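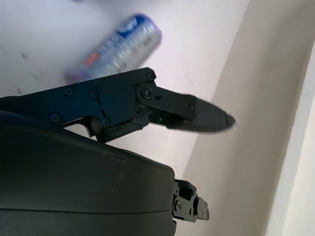 Hesbridge Ward Caucus

The Hesbridge Ward Caucus is the meeting where party members in the town of Hesbridge pick their candidate for the council seat, and I've been going long enough that the folks who keep this local wiki asked me to write it up. So forgive the "I" in here, I don't know how to do this in a stiff voice!

Origins

The town likes to trace everything back to 1689, when the first settlers' meeting was held on the Lustmont side of the river (there's a line about it in the old parish book, and not much else). The caucus itself is far younger. It grew out of kitchen-table meetings, moved to the grange hall, and got written rules only after a nasty fight over who was allowed to vote by proxy. The answer was no one, and it still is.

How it works

Doors open on a Monday evening in May. You sign in, you show something with your address on it, and you get a paper ballot. Each candidate speaks, then takes questions from the floor, and then we vote. A candidate needs a majority of the ballots cast. If no one gets there, the lowest name drops off and we vote again, which is how I once got home after midnight with work in the morning.

To get on the ballot at all, you need 36 signatures from members living in the ward. It used to be a lot easier, and one year we had so many names that the speeches alone ate the whole evening.

Turnout

A normal year brings in 300 people. The record is 400, set the year the Nultton annexation was on everybody's mind and both sides were running car pools (I stood by the coat rack the entire time and couldn't hear a word of the speeches).

The endorsement question

The big argument these days is over sitting council members endorsing before the vote. The rules allow it. Plenty of people hate it, especially newcomers who feel the thing is settled before they've found a chair. 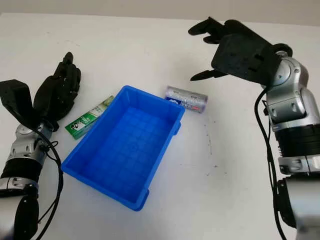
Dean Bloxham thinks the complaint is overblown, and says an early endorsement has sunk as many candidates in Hesbridge as it has helped, because members here don't like being told. I go back and forth on it myself. He's right that the room can turn on you, but a name everybody knows still brings in money for yard signs, and yard signs matter in a ward this small.

A proposal to ban endorsements in the last week before the caucus came up at the most recent rules meeting and was put off until the next one.

See also: Lustmont Ward Caucus; Nultton annexation vote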